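Gallery: Near-Surface Views from the Woltudness Simulation Runs

Jasmina Đorđević, Bokoment project

This page collects views from our work on close-range perception in simulated rooms. Our question is simple to say and not so simple to answer: when a robot looks at something from very close, how much does one view still tell about where the robot is? Many methods for localization are tested with wide views, where furniture, walls and floor are all present. We wanted to know what remains when most of this is gone.

All views come from one simulated home, which we call Vlachou inside the group. We rendered 1,712 views there. After removing the exact duplicates, 1,625 were left, and on these we ran the matcher, Drastex. For each view Drastex gives back a position guess and a score between 0 and 100. We did not improve the rendering for the test – the views went into the matcher with all their jagged edges and soft texture.

The pictures are larger on this page than the matcher receives them. Please feel free to use them in teaching, with the name of the project.

1. Two surfaces, one edge

Pale grey next to reddish-brown wood, and a single straight boundary between them. We call this type "one-edge view". The stair-step pattern along the line is important for us, because the edge detector can take every small step as a corner, and these false corners do not belong to any real point in the room. The wood grain is too blurred to give good features.

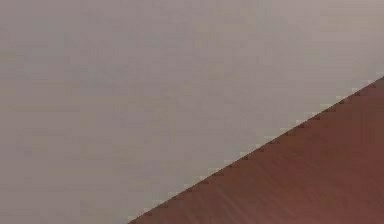 2. Near surfaces with a gap

Planked wood on the right, a dark blue-gray surface on the left, and between them a white strip and a narrow opening where one can look through to a lighter floor and some thin rails. For our method this type is much more rich. The plank seams are near and the rails are far, so the two depths can be separated even when the objects themselves are not recognized. The name in our notes is "gap view".

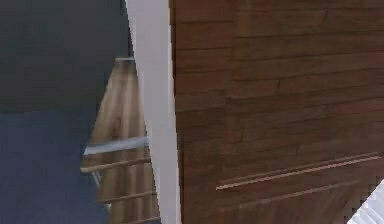
Notes on the result

In the one-edge group the score stayed under 57 for every view, and the position guesses were spread over the whole home. In the gap group the guesses were mostly in the correct room. We think the far part of the view is doing this work, even when it is small. To check it, we painted the gap over with one flat color and ran the same views again, and the scores went down almost to the level of the first group.

The next round of rendering is planned for February. It will use the same home, with smoothing of edges switched on, so that we can compare the false corners directly. Questions about the views can be sent to me at the project address – I read it every Thursday.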